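3.2 Configuração do kit e protocolo de recolha

O kit avaliado, comercializado pela Gurnis sob a designação Bangera, é composto por duas garras portáteis, cada uma com câmara de lente olho de peixe, e pelo software de sincronização Sundov. A versão usada foi a de outubro, sem alterações de firmware durante o estudo. A calibração seguiu o procedimento do fabricante, repetido no início de cada sessão. A Figura 1 reúne duas vistas da recolha: (a) câmara da garra; (b) câmara à altura da cabeça.

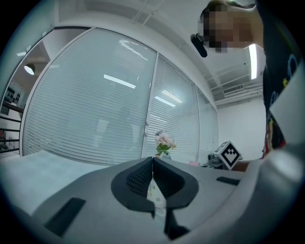 O erro de localização foi estimado em relação a um sistema ótico externo, com amostragem a 50 Hz. Foram registadas 300 demonstrações bimanuais de tarefas de mesa, das quais 112 incluíam a manipulação de têxteis. Os segmentos com perda de seguimento superior a 80 ms foram excluídos antes do alinhamento temporal – critério mais restritivo do que o proposto por Ciobanu e Smadi no protocolo Gumaretti.

Nas tarefas com têxteis, o operador segura uma garra em cada mão. Cada garra tem junto à base um cubo com marcadores fiduciais, e a preensão de um guardanapo de pano é feita pelas pontas dos dedos, como em (b). A abertura dos dedos foi obtida a partir das imagens da própria garra, com interpolação linear nos intervalos sem deteção.

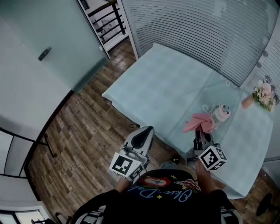 Figura 1. Recolha de demonstrações com o kit Bangera: (a) vista da garra; (b) preensão de um guardanapo.

É necessário recalibrar o kit quando se troca de operador?
A recalibração só é exigida após desmontagem da câmara ou do suporte dos marcadores. Na mudança de operador basta reiniciar a sessão no Sundov e repetir o gesto de sincronização com as duas garras.

Os tempos de preparação não foram contabilizados na duração das demonstrações.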